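Atelier « Remettre une salle de pause en ordre »
Notes de la séance 2 : surfaces, fermetures, canapé
Support rédigé par Duyên Võ, relu par Thắng Lã
Module Entretien des espaces communs, centre Delline

Rappel de la séance précédente : on avait terminé sur le plan de passage, du haut vers le bas et du propre vers le sale. Gardez-le sous la main, on s'en ressert tout de suite !

1. Les surfaces blanches

J'adore commencer par les meubles blancs, parce qu'on y apprend à regarder. Un panneau blanc mat semble propre de face ; penchez-vous, changez d'angle, et les traces de doigts, les auréoles, les vieux coups de chiffon ressortent d'un coup. Prenez donc l'habitude de vous placer de biais, la joue presque au niveau du plateau (oui, on a l'air bizarre, tant pis).

Les points à travailler : le bord avant des plateaux, les joints entre deux panneaux, le dessous du rebord. Chiffon microfibre à peine humide, plié en quatre, une face par zone. Dans un joint, on suit la ligne en un seul passage, sans frotter en travers, sinon la poussière se tasse au fond.

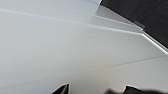

Fig. 1. Surfaces blanches vues de biais : le bord clair et la fine ligne de joint.

Exercice (en binôme) : l'un nettoie, l'autre contrôle de biais, puis on échange. Comptez 12 minutes par meuble. C'est long, je sais, et c'est voulu : la vitesse viendra en séance 3.

2. Les creux, les gâches, les petites pièces métalliques

Voilà ma partie préférée ! Les découpes dans les panneaux foncés, les anneaux, les barrettes de fermeture : tout ce qu'un chiffon à plat survole. Sur le gris anthracite, la poussière claire se voit énormément, et les microrayures aussi. On dépoussière toujours à sec avant d'humidifier, avec un pinceau souple (le plat de 14 mm de la trousse convient très bien), puis on passe un coton-tige sur le pourtour de la découpe et de chaque côté du métal.

Pas de produit pulvérisé directement dans un creux. On pulvérise sur le chiffon, loin du meuble.

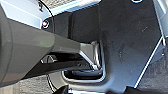

Faut-il graisser une gâche métallique après l'avoir nettoyée ?
Seulement si la fermeture accroche ; dans ce cas, une trace de lubrifiant sec suffit, et on essuie l'excédent avant de refermer.

Vocabulaire à retenir : la gâche est la pièce fixe qui reçoit le pêne ou le crochet ; le chant est la tranche du panneau ; la lèvre est le petit rebord qui borde une découpe. Thắng insiste beaucoup sur ces mots et il a raison, une fiche d'intervention qui dit « le truc du placard » ne sert à personne.

3. Le canapé, ou le tri des affaires posées là

Un canapé de salle de pause attire tout : sacs, vestes, coussins, câbles. Avant d'aspirer, il faut vider, et avant de vider, il faut trier sans fouiller. On n'ouvre aucun sac. On le prend par l'anse ou par la sangle, on soutient le fond avec l'autre main et on le pose debout, fermeture vers le haut, à l'endroit convenu avec les occupants. Les coussins passent en dernier : on les tape dehors et on les remet contre le dossier une fois l'assise aspirée.

Pour les tas mélangés, commencez par ce qui est posé dessus, même si une sangle qui dépasse vous fait de l'œil. Tirer sur une sangle coincée, c'est renverser le reste par terre (j'ai testé, avec un thermos mal fermé).
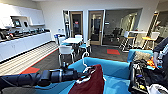 Fig. 3. Canapé bleu avant tri : sac bordeaux sur l'assise, coussin beige et grand sac noir à droite.

Pour la prochaine fois : relire la fiche Flosus sur les textiles d'ameublement et apporter un plan à main levée d'une pièce commune que vous connaissez bien, avec l'emplacement prévu pour les sacs.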